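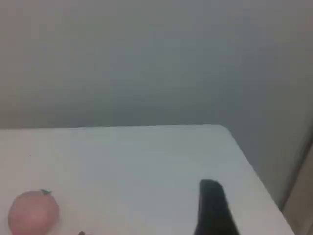
Pumps talk, April 8, 2018
Speaker notes, long version

Morning all, thanks for having me. Get the show of hands done early: who's run a dewatering job in the past year? Who's run one in the wet? Keep your hands up if you'd do it the same way again. (Wait for the laugh. If there isn't one, go straight on.)

I'm talking about bypass pumping this morning, and mostly about the Puluseck job, as it's the one I get asked about at the pub. Short version for anyone who wasn't there - we had to take a trunk sewer out of service for a relining crew and carry the flow around them above ground, day and night, through the back of a light industrial estate. Hire gear start to finish. We didn't own a single pump on that site.

SLIDE 2, the route
Total run was 214 metres of 200 mm line, two driveway crossings, one of them into a bakery that gets its flour delivered at a ridiculous hour. Say the bit about the ramps. We'd ordered road ramps rated for cars. Alby Henare looked at the docket, looked at the flour truck, and rang the yard before I'd finished my coffee. So: check the ramps as carefully as you check the pumps. Every hire company will send you exactly what you wrote down.

SLIDE 3, sizing
Don't read the table out. Point at the peak flow column and leave it there for a bit.
We sized off the council's dry weather numbers plus an allowance, and the allowance was too skinny. I signed it off, so that one's mine. What I should've asked for was the wet weather record from the previous November, when the whole catchment got hammered. It was sitting in a folder the entire time!
Mention suction lift here. People quote me the pump's flow rate off the brochure and forget the thing's got to drag water up out of a deep manhole first. Draw it on the whiteboard if there's one. Keep it rough.

SLIDE 4, standby
Duty and standby, same size, both plumbed in, both fuelled. I've heard every argument for a smaller standby and they all come down to the weekly rate. Ours cut in at night when the duty pump ragged up, and the relining crew kept working. Baldur Þrastardóttir was on the night watch and her log is the best one I've ever been handed: levels every 30 minutes, who she rang, what they said. Show the page. Ask before you photograph it, please, it's got mobile numbers on it.

SLIDE 5, dealing with the hire yard
Bideck did the pumps and Østergaard did the pipe and fittings. Two suppliers, two sorts of coupling, and I spent most of a morning hunting for adaptors. If you're splitting an order, get both yards on the one call and make them agree on the ends.
Also off-hire. Get an off-hire number in writing. We had a fuel tank sitting in the Drollodholm compound for around a fortnight after we'd finished with it, still on the clock.

Questions
Someone will ask about noise complaints. Yes, we had them. Silenced sets, and go and knock on doors beforehand.
Someone will ask what it cost. Send them to me at morning tea.
Leave the contact slide up, and give the clicker back to the AV bloke.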